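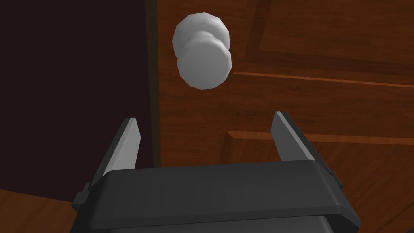
Recording demonstrations in Bruveck: frequently asked questions

Which input devices are supported?

A six-axis controller, a handheld tracker, or keyboard. Keyboard works for checking a setup but gives jerky paths. Demonstrations recorded that way are rejected by the Gurnano importer unless smoothing is turned on.

How many demonstrations do I need for one task?

The Corkthorpe kitchen set ships with 56 per task. For a single knob or handle, start there. Add more if you vary the starting pose of the arm.

Can I steer from the wrist view alone?

Yes, but only for the last part of the reach. 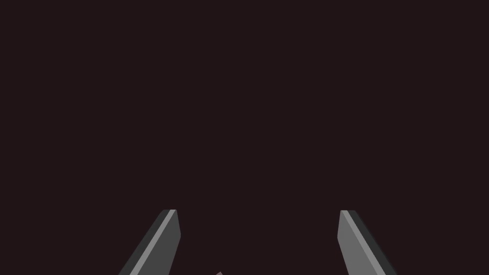

Away from the furniture the wrist view gives you very little to steer by, so keep the room view open in the second pane until the target comes in. Tab switches the active pane. Switching does not interrupt recording.

When should I close the gripper? 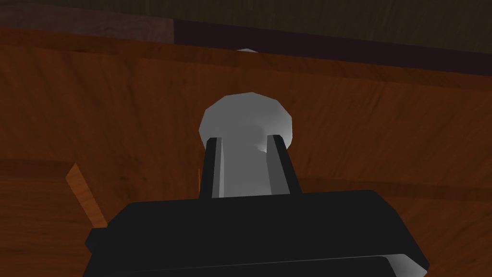
Closing is a separate command from motion and is logged on its own channel. Stop the arm first, then close. On a round knob, aim for the narrower stem. With one finger on each side of the stem and the wider head overhanging both, a straight pull has something to bear against. A grip on the rim of the head tends to slip under load, and the replay check will flag it.

What does the replay check do?

It runs the recorded commands again from the saved start state and compares the final joint positions. Of the 878 episodes in the current Botha release, 69 failed this check and are stored in a separate folder. They are not used for training by default.

My episode ended before I finished. Why?

The default limit is 1000 steps. Idle steps count toward it. 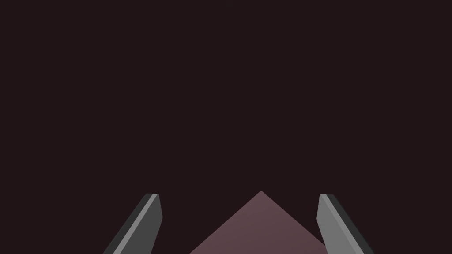
Long approaches with the gripper open are the usual way to run out. Raise max_steps in the task file, or begin recording with the arm closer to the target. Pausing with the space bar stops the step counter.

Can I edit an episode afterward?

You can trim the start and the end. Cuts in the middle are not supported.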